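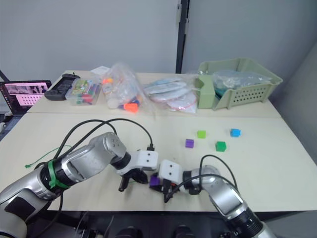
White desk top has gone yellow near the window, can it be fixed?

Asked by tenpenny_r, November 2019

I have a white laminate desk top that sits under a south-facing window in our apartment in Vakholm. The half nearest the glass has turned a creamy yellow and there is a clear line where a monitor stand used to be. It has been there since February of last year. I tried dish soap and then a baking soda paste and neither changed anything. The top cost almost $300 so I would like to keep it. Is this dirt or is it the surface itself? And would sanding help?

3 answers

Branislav Šimko
Do not sand it. The white layer on a laminate top is thin and once you go through it you are looking at brown paper backing that can't be put back.

If soap did nothing and there is a sharp line where something stood, it is sun damage. You can check by wiping a hidden spot with rubbing alcohol on a white cloth. If the cloth stays clean, it isn't grime.

I painted mine. Clean it with a degreaser, scuff lightly with 400 grit – only enough to take the shine off – then a bonding primer and two thin coats of white enamel. Leave it 10 days before you put anything heavy on it. I put my printer back after four and it left marks, which are still there. Paint won't wear as well as the original surface, so use a desk pad where you write.

Look at the window too. UV film is cheap, and without it the new paint may yellow as well.

quezada_mom
have you tried peroxide? the hair kind, cream. worked on my old light switches. never did a desk with it though

oddlot77
Peroxide works on some plastics but I would not expect much on laminate, and it can come out blotchy. Try it on the underside of the overhang first if that is white too.

The other thing is to turn the top around. If the screw holes line up, the yellow half goes to the front and at least the back half catches up over time. I did this with a kitchen counter offcut and after a year the line was hard to find. It's all a bit cream now but it matches.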